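I have a strong opinion about workbenches, and I'm going to air it, because my sister-in-law just paid 400 dollars for one with a powder-coated steel top and I had to stand in her garage and say nice things about it.

Get a wooden top. A pale one, if you can. I don't care what you do on it (I fix lamps and the odd kitchen scale, and I once spent most of June rebuilding a music box), a light wooden surface beats everything else I've worked on. You can see what you put down! A black screw on dark gray metal might as well be in another country. Drop the same screw on blond wood and there it sits, waiting for you.

Orsolya Boros, who taught the repair evenings I went to when I lived in Prumholm, used to say a bench should be boring so the work can be interesting. I thought that was just something teachers say. Then I moved to Lavmont and bought a secondhand bench with a glossy green top, and every small green part I owned vanished into it for five years.

Pale wood with the grain showing, and color left to the parts and the tools:

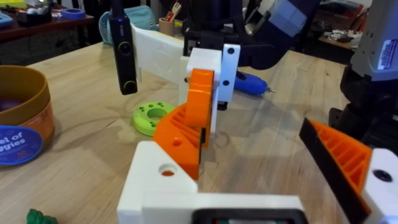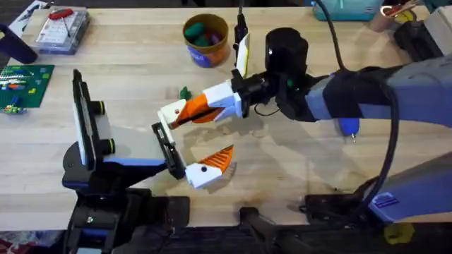 People always bring up damage. Yes, wood dents. It stains too, and mine has a coffee ring that I've sanded twice and have now decided to like. But a dent in wood is a dent, and you carry on. A chip in a coated top catches your sleeve every single time you reach across it, and good luck fixing that on a Saturday-sized budget of patience. Wood is also quieter. Put a wrench down on steel late at night and you'll hear about it from upstairs.

The other complaint is price, and okay, I'll give you that one. A really thick top can run 1,000 dollars, which is silly money for most of us. Mine was 300 from a school that was clearing out its shop room, and it came with somebody's initials carved near the vise. I oil it when it starts looking thirsty and otherwise leave it alone.

So that's what I should have said in the garage. My sister-in-law has already lost two springs, by the way, and she's asked me to come over with a flashlight.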